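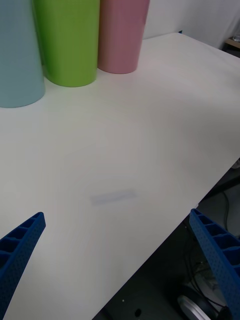

Plornley's town council has voted to lift the night-time parking ban downtown, and the change takes effect right away. Residents can now leave their cars on Candura Street and the blocks around it until 6 a.m. without a permit.

The ban came in last December after heavy snow left plows stuck behind parked cars. It brought 822 tickets – and plenty of phone calls to town hall!

Mayor Imke Rieger thanked residents for their patience and said she was thrilled to see the evening trade coming back. "People can stay for dinner again, and I can't wait to see these sidewalks full," she said.

The 62 spaces behind the Stüber building stay reserved for permit holders. Parking on Fallen Road is still limited to two hours during the day.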